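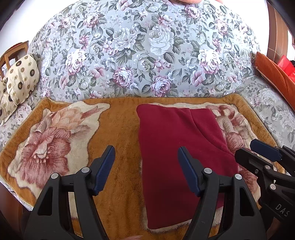 Greslow 双面绒毯(大花系列)

Greslow 是一条加厚的双面绒毯,铺盖两用,可以搭在沙发上、铺在床尾,也可以冬天直接当盖毯。正反两面都起绒,正面印花,背面为同色系素色。四周包边,包边布比毯面颜色深一档,车两道线。

规格

尺寸:单人、双人、加大三种
克重:每平方米600克(标准款),530克(轻量款)
面料:聚酯纤维
工艺:经编,双面拉绒,正面转移印花
包边:同材质斜裁布条
配色:芥黄底、烟灰底、墨绿底
包装:无纺布收纳袋,带拉链和提手
产地:Stanow 工厂织造,Uvthorpe 仓库发货

标准款和轻量款的区别

两款的花型和包边完全一样,差别只在克重和绒高。标准款绒高一些,垂坠感明显,适合没有集中供暖的房间,搭在沙发座面上也不容易跑位。轻量款薄一些,折起来体积小,家用洗衣机比较好装,春秋两季用得多。店里试摸的时候很多人会先选厚的,回家之后觉得洗起来费事。如果家里洗衣机容量偏小,建议直接考虑轻量款。

加大尺寸只有标准款,轻量款目前不做加大。

关于花型

大花系列的花型由 Golnar Sharifi 绘制,原稿是水粉。牡丹花头画得比较大,单人毯上一排放不下几朵,所以裁片的时候对花位置会有前后移动,每条毯子边上露出的花瓣多少不一样,属于正常情况。芥黄底是卖得最久的一款,最初只做了双人尺寸,后来补了单人和加大。

印花只在正面。因为绒毛有方向,顺着摸颜色会浅一点,逆着摸会深一点,铺开之后用手掌往同一个方向抹几下,色差就不明显了。新毯子从收纳袋里拿出来会有折痕,挂一晚上基本能退,不需要熨。

搭配沙发使用

碎花或者玫瑰花布的沙发可以配大花毯,花头大小拉开就行。沙发布上的花小,毯子上的花大,两边不容易打架。颜色上,浅蓝、灰蓝的沙发布配芥黄底对比最强,想要安静一些可以选烟灰底。皮沙发容易打滑,建议把毯子的一边塞进坐垫和靠背之间,塞进去一掌深就够。

单人沙发用单人尺寸,对折之后搭在扶手上。两人位沙发用双人尺寸,横着铺座面,前面会垂下来一截。三人位请选加大。带贵妃榻的转角沙发一条铺不满,需要两条,拼接处压在转角那里。

沙发扶手如果是向外卷的弧形,毯子搭上去会慢慢往下滑,可以在扶手内侧用两枚布艺固定针。固定针不随毯子附送,配件栏里单独有售,三枚一包。固定针请从背面穿,只挑起底布,不要穿透到正面。

洗涤与保养

第一次使用之前请单独过一遍清水,会带下来一些浮毛。以后正常洗涤,步骤如下。

一、抖掉表面的碎屑和头发,有宠物毛的先用粘毛滚筒滚一遍。
二、正面朝里折好,装进大号洗衣网。
三、冷水,柔和程序,中性洗衣液,用量减半。不要放柔顺剂,放了之后绒毛容易倒伏,吸湿也会变差。
四、低速脱水。
五、摊开晾,或者搭在两根杆子上晾,避免暴晒。

不能漂白,不能熨烫,不建议使用高温烘干。如果一定要用烘干机,选低温,中途拿出来抖一次。绒面坐久了会有点结,用软毛刷沿着绒毛方向轻轻刷开,刷子的毛不能太硬,否则会把绒拉断。

深色衣物,尤其是大红、酒红一类的抓绒衣和新牛仔裤,不要和毯子一起洗。芥黄底沾上红色以后很难处理。

局部弄脏时先用干布吸,再用湿布蘸少量中性洗衣液点按,从外圈往里圈走,不要来回擦。茶渍和咖啡渍越早处理越好,放过夜之后颜色会吃进绒根。油渍可以先撒一层玉米淀粉,放半小时再刷掉。

收纳

换季收起来之前一定要完全干透。叠法是长边对折两次,再卷成卷,放进收纳袋时开口朝上。不要用真空压缩袋长期存放,绒面压久了起不来。衣柜潮的话放一包干燥剂,不要放樟脑丸直接接触毯面。

气味

新毯子刚拆开会有一点布料的味道,通风处挂一两天会散。洗过一次之后基本没有。

价格与配送

单人轻量款每条117元,其他尺寸和克重的价格请在下单页选择后查看。换花色不加价。现货在付款后次日发出,加大尺寸需要等 Stanow 工厂入库,等待时间约3周。门店自提请选 Uvthorpe,营业到傍晚六点,周四休息。

退换

未拆吊牌、未下水的毯子可以退换。已经洗过的,如果出现包边开线、掉绒成片等情况,请拍照发给客服,注明洗涤方式。花位前后移动、顺逆绒的色差不在退换范围内。客服由 Shahla Ahmadpour 负责,消息一般当天回复。

常被问到的几件事

能不能铺在地上?可以当床边毯用,但是底面没有防滑层,木地板和瓷砖上必须另外加防滑垫。不建议放在过道和门口。

能不能定做尺寸?不接受单条定做。旅店和民宿一次订得多的,可以写信询问,花型不能改,包边颜色可以换。

会不会起静电?干燥的季节会有一点。房间里放一盆水或者开加湿器会好一些。

轻量款夏天空调房能不能盖?可以,不过多数人会觉得还是热,夏天建议看 Xiong 系列的纱布毯。

最后更新:五月

读者评论

Nazanin Naseri:买的芥黄双人标准款,用了一个冬天。优点是重,搭在沙发上不跑。缺点也是重,我家洗衣机脱水的时候动静很大,后来都是拿到楼下洗衣店洗。包边没有开线。

Embla Fjeld:请问烟灰底的背面是什么灰?我家沙发偏蓝,怕背面翻出来不搭。

店铺回复:背面比正面底色浅半档,偏暖。可以寄一块布样给您,留言写一下地址就行。

Shirin Mirzaei:花比网上看着大很多,单人的对折以后只能看到一朵半。我倒是喜欢,我妈说太花了。洗第一次确实掉毛,第二次就好了,洗衣网别省。

Embla Fjeld:布样收到了,颜色可以,已经下单了双人轻量款。

Nazanin Naseri:补充一下,静电是有的,尤其穿毛衣坐上去的时候。加湿器开着会好。

相关商品

Greslow 素色绒毯
Greslow 大花靠垫套(不含芯)
Xiong 三层纱布毯
Xiong 纱布枕巾
布艺固定针,三枚装
大号洗衣网
软毛绒面刷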